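The Long Way to a Short Handle

In Grerkach the foundry stopped making door hardware in April, and Ferhat Kaplan bought what was left of it. He got 35 crates of casting patterns, a drill press, and a ledger listing 2,029 separate parts. Most of them were handles. There were drawer pulls, oven knobs, gate latches, pot lids with their grips, and one whole crate marked only with the word "small."

Kaplan had worked in kitchens for most of his life and had never made a handle. What he had done was replace them. In a restaurant, he says, the pan outlasts the thing you hold it by. Screws back out. Plastic cracks near the heat. A lid goes without its knob for a month, and the cooks learn to lift it with a folded towel.

His shop opened on a side street in Elport that summer. It sells repair handles and fits them while you wait. On a Monday morning there were five people ahead of me, and every one was carrying something that still worked except for the part meant for the hand.

Bülent Avcı runs the bench. He trained as a pattern maker and talks about grip the way a shoemaker talks about feet. His first question to a customer is where the thing is kept. A tray that lives in a low cabinet gets pulled out at one angle, and a tray on a high shelf gets pulled down at another. The same handle will not suit both.

"People point at the place where the old one was," he said. "Half the time the old one was in the wrong place."
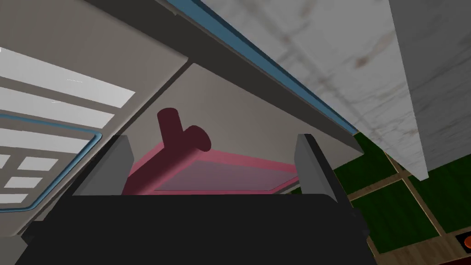 Most factory handles, Avcı says, are put where they are cheap to attach. That usually means the middle of a long side, where one hole and one screw will do the job. It also means the load hangs from a single point, and the screw works loose as the load swings. He would sooner see a handle near a corner, where the rim helps keep the panel from bending, and he likes a T shape for it, a short post with a second cylinder branching to the side, like the maroon one on the pink tray. A bar that runs sideways gives the fingers something to close around. A plain knob has to be pinched, and pinching is the first thing that goes when your hands get stiff.

That last point brings in a good share of the trade. Many of the customers are past seventy, and several told me they had stopped using a favorite pot years before they heard of the shop. One woman had come in by bus from Karakaya with a soup pot wrapped in a bath towel. She wanted the knob on its lid swapped for a loop she could get three fingers through. Avcı drew the outline of her hand on brown paper and kept the paper.

He has a box of those drawings now. They are useful, he says, because standard sizes are based on a hand that few of his customers have. Before he drills anything he clamps a rough wooden blank to the piece and asks the owner to carry it across the room and back. If the wrist bends on the way, he moves the blank.

The business is not large. By Kaplan's count the shop fitted 1,073 handles in its first year, and he charges less for most of them than a new lid would cost. The crates from Grerkach supply some of the shapes. For the rest he sends patterns to a small caster in Pevik, who pours them in batches when there is enough work to heat the furnace. Customers who need something from Pevik may wait three weeks, and a few give up and buy a new pan.

Kaplan keeps the old ledger under the counter. The clerk who filled it in used a fountain pen and did not bother with names for the parts, only numbers and a weight. He has been matching the entries to the contents of the crates in the evenings, after the shop closes. He is still working on the crate marked "small," and he thinks some of what is in it came off sewing machines.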